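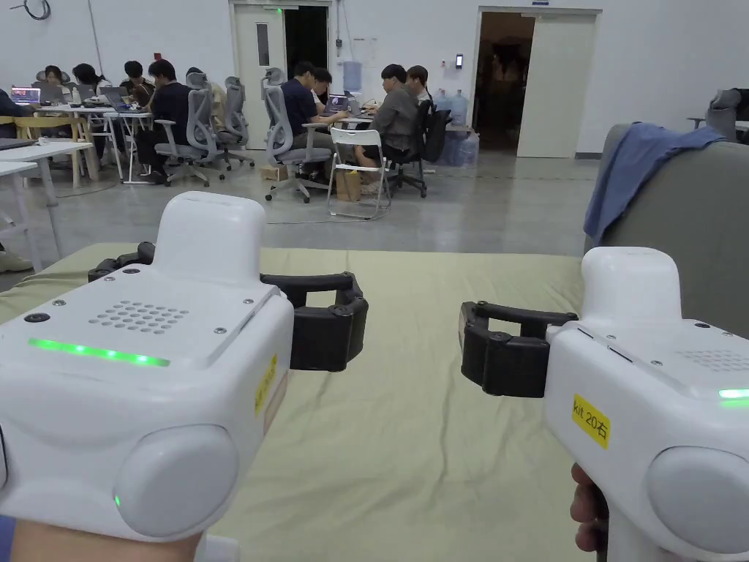

About Lytvynenko Linen

We wash, press, mend and deliver bed linen for small inns, guest houses and vacation rentals in Jenville, Worncombe and the farm country in between. If you have slept in a bed and breakfast anywhere along the river road, there is a fair chance the pillowcase under your cheek passed through our hands that same week, and we hope it was a good night!

The company began in the back half of an old feed store at 217 Depot Street in Jenville, with two secondhand washers and a delivery van that had to be parked facing downhill. Our first customers were three guest houses whose owners were tired of spending their evenings feeding sheets into a home dryer. They told their friends, their friends told their cousins (everybody in the lodging business around here seems to have a cousin in it too), and before long we had to ask the landlord for the front half of the store as well. We still have the old feed store counter. It is where you will drop your bags if you come in person, and please don't mind the dents.

Today we look after linen for 60 properties. On a busy morning in September, when the leaf season and the wedding season land on top of each other, we can have up to 2,000 pieces moving through the building, and it gets loud and steamy and rather cheerful. The radio stays on. In January things are much quieter, and that is when we catch up on mending, clean behind the machines, and argue about fabric softener. (We don't use it on towels. We have heard all the arguments.)

Most of what we do is ordinary work done with some patience. We sort by fabric before we sort by color. We treat stains by hand before anything goes in the wash, and if a stain won't come out we'll tell you so and return the piece in a separate bag with a note. Your linen stays your linen – we don't pool it with anyone else's, so the sheets you chose and paid for are the sheets that come back. Small tears and loose hems are mended at no charge. Larger repairs we price first, and we never start on them without a yes from you. 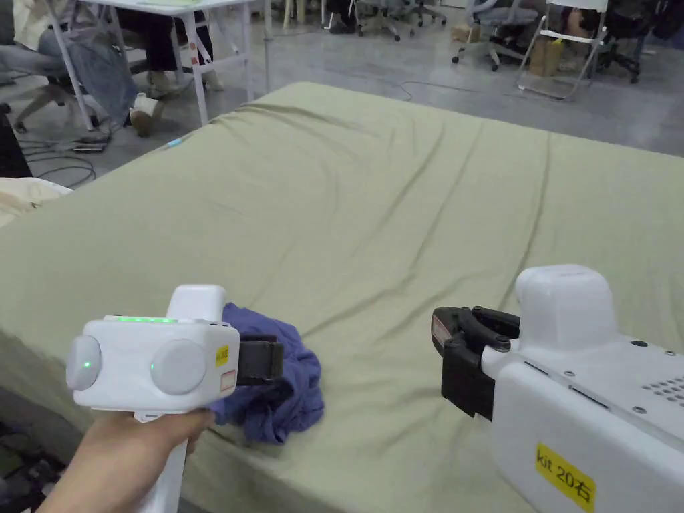 One innkeeper in Worncombe told us she had stopped buying new sheets every spring once we took over the mending, and that her guests now ask her where she gets the soft ones. They are the same sheets she has always had, she said, only older.

We were very pleased with that, as you can imagine, and it says a good deal about how we think. Cotton that is washed at a sensible temperature and taken out of the dryer on time can last for many years, and we would much sooner keep a good sheet going than see it cut up for rags. When a piece really has reached the end, we ask if you would like it back for cleaning cloths. The ones you don't want go to the animal shelter in Jenville, where they are always glad of a stack of old towels.

Our neighbor across the parking lot is Hisham Bakery, and we wash their aprons, too. Drivers who arrive early to load the van have been known to come back with a paper bag.

New customers are welcome all year, although spring is the easiest time to get started. We ask for no long contract, and there is no minimum order for properties on our regular routes. Call or stop by the counter, bring a sheet or two if you like, and we'll talk through what you have and what it needs. Pickup days for each town are listed on the Routes page.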